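Visit report: Trukmont software open day, Celham, Thu 4 July

Trukmont opened its Celham site to outside engineers for one day, with the stated purpose of showing its bed-making software in progress. The company writes the perception, planning and control stack. Hardware was barely discussed. I went with two colleagues from Nallari, where we maintain a planner for a different class of deformable goods, so these notes lean toward planning and toward the tooling we would have to match.

The morning session was given by Kirsten Vigfúsdóttir, who leads the manipulation software. She began with the state representation. The system does not attempt a full mesh of the cloth. It keeps a sparse graph of hem segments and corners, each with a position estimate, a covariance and a label for which layer it belongs to. Anything between hems is treated as slack material with a maximum length. The graph is updated at 12 Hz from the head camera and, when a hand is near the cloth, from the wrist camera as well. 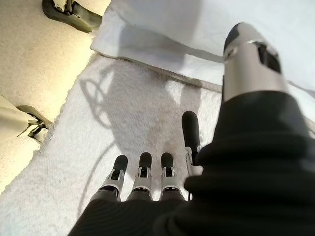 Layer assignment is where most of the current effort goes. The earlier version took depth discontinuities as evidence of a hem, which failed wherever two fabrics lay flush. The present version fuses a learned edge detector with a texture classifier, and the two vote on each segment. Shadow is the main source of false hems, and the wrist view gives plenty of it: with the fingers over a fluffy white textile and a smoother white cloth lying next to it, one soft gray shadow runs across both, and its border is a stronger edge in raw intensity than parts of the real hem. The texture classifier is supposed to veto such edges, as the pile does not change across them. Vigfúsdóttir gave the training set for the veto as 564 labeled sequences, all recorded in furnished rooms with the blinds open.

I asked whether they render the robot's own shadow from the kinematic model and subtract it. They tried this and dropped it. The method needs a light direction, and with a window plus ceiling fixtures the estimate was too poor to be of use. The robot's self-model is still used to mask arms, hands and cables out of the image, with a dilation margin on the cables because they are not in the joint state.

The planner sits on top of the graph. It has a library of 29 primitives, among them pinch corner, lift, drag along hem, release and smooth with open hand. Each primitive carries preconditions on the graph and a predicted change to it. Search is shallow, with a horizon of 4 steps, and the plan is discarded and rebuilt after every primitive. The argument for the short horizon is that cloth predictions degrade quickly, and that time spent on a deeper search is better spent on another look. Our own experience at Nallari is similar, although we run a longer horizon on stiffer goods.
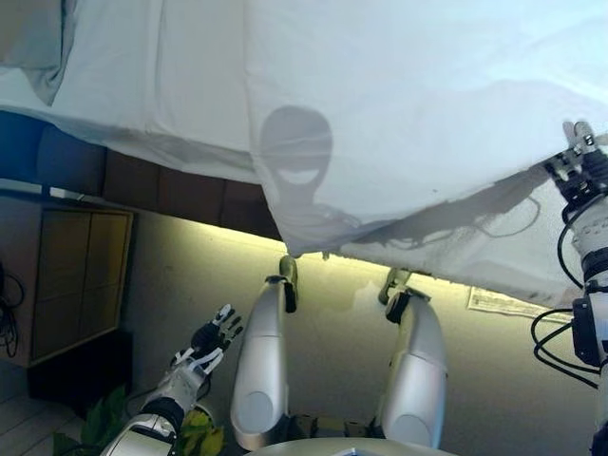 Lift primitives are handled separately from the rest. Once a sheet is raised, it can hide much of the workspace from the head camera, and the graph nodes behind it go stale. The software marks those nodes as occluded and inflates their covariance at a fixed rate. Primitives that depend on an occluded node are barred until the covariance falls again. A watchdog limits how long a lift may be held before the planner must either complete the placement or lower the cloth. The limit is a configuration value, and we were told it is currently set by hand for each fabric type. I would expect that to become a maintenance problem.

Control during a lift is impedance-based in the arm, with a grip force setpoint in the fingers. Slip is inferred from finger joint positions and motor current. There is no tactile sensing in the loop. A slip event triggers a regrasp only if the other hand is free and within reach of the same hem segment. Otherwise the arm lowers the cloth and control goes back to the planner.

After lunch we moved to the tooling, which for us was the more useful half of the day. All runs are logged to a single timeline that holds camera streams, joint state, the hem graph, and every planner decision with the alternatives it rejected. The viewer comes from Eyvindsson and has been extended with a panel that shows the predicted graph over the observed one. Selecting a failed precondition jumps to the last frame in which the relevant node was observed.

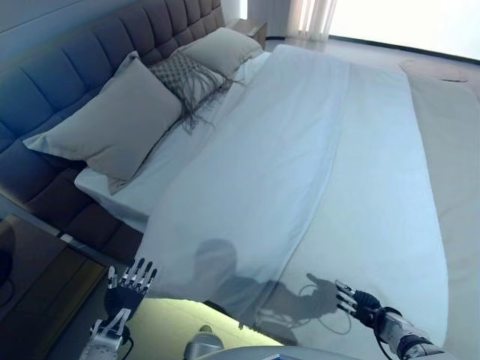
Smoothing is scored from the graph plus a wrinkle map computed over the duvet region. The map is a band-pass filter on depth, thresholded by fabric type. The planner stops when the score gain predicted for the next stroke drops under a threshold, so the finish is set by expected improvement and a bed may be left with shallow creases. The threshold is exposed to operators as a slider. Two visitors questioned whether the depth noise on plain white fabric supports a score this fine. The reply was that the map is averaged over several frames with the head still, and that the noise floor is logged with each score. We did not see the noise figures.

Regression testing replays logs through the perception stack every night and compares the resulting graphs. The planner cannot be tested this way, as its choices change what would have been seen, so it runs against a coarse mass-spring simulator. Vigfúsdóttir described the simulator as good enough for catching crashes and dead ends and unsuitable for tuning. Tuning is done on the robot.

Items to follow up at Nallari:

Occlusion handling. Our planner drops occluded nodes outright. Covariance inflation looks easy to add and would remove a special case in our recovery code.

Rejected alternatives in the log. We store only the chosen action. Storage cost needs checking first.

Log format. Trukmont plans to publish a schema in December. I have asked for the draft.

Hold limits. Ask whether the per-fabric values could be derived from the sag of the cloth.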